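Jevthorpe — 2019-08-17

Skostier to Reopen Jevthorpe Tile Works Showroom After Floor Restoration

Skostier will reopen the ground floor of its Jevthorpe showroom to the public next month, following a restoration that began in March. The work covered 590 square meters of flooring and replaced 2388 damaged tiles.

The building, on Wattanapong Street, was put up as a tile works and has been used by Skostier for sales and storage. Much of the original floor had been hidden under carpet, and sections near the loading doors had cracked from years of cart traffic.

"We kept every tile we could lift in one piece," said Amnuay Nuchit, who managed the project for Skostier. "The rest had to be made again, and matching the glaze took longer than laying the floor."

Replacement tiles were fired at the company's Stadier plant. Early batches came out too dark and were set aside for use in the staff areas. The grout was mixed on site.

The reopened floor will have 209 display panels, up from almost 250 smaller boards that were spread over two levels — the upper level will now be used for offices and a sample library. Trade customers will enter from the yard as before. The public entrance moves to the street side, where a ramp has been added.

Admission is free. Parking is available behind the building, and the loading bay will stay closed to visitors on weekdays until noon.

Skostier makes floor and wall tile for homes, shops and public buildings. Requests for interviews or site visits should be sent to the Jevthorpe showroom office.
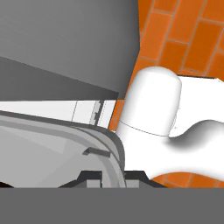
Groups of more than 12 are asked to book ahead with the same office.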